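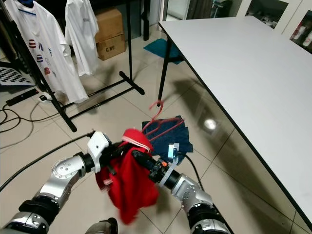

What I've been reading

I finished The Salt Ledger in two sittings, which hasn't happened to me since before the kids started school. It's a children's novel, ten and up I'd say, by Benedikt Görtz, and the English version came out in June from a small press in Lirnham.

The heroine is Jiang, eleven, sent to spend a winter with her great-aunt on the island of Plenetitz. There are 50 people on it and one shop. Every house keeps a ledger of promises made to the sea, and Jiang finds that her family's has a page missing. Then the ferry to Prollell stops running and the tide starts coming in a bit further each night – I was reading with my feet tucked up by this point!

I loved the great-aunt, who is rude to everybody and cheats at cards. I was less keen on the talking heron. He turns up in chapter four, gives a long speech and then disappears until page 326, when you've more or less forgotten him. My daughter disagrees and says he's the best thing in it, so take your pick.

It's 411 pages, so a fat one, but the chapters are short and it would be lovely read aloud (do the great-aunt in your crossest voice). A couple of bits near the lighthouse might be too scary for little ones at bedtime.

The library has two copies and I've just taken mine back, a bit crumby, sorry. Next month I'm having a go at the sequel, if I can get hold of it – the waiting list was already longer than I'd like.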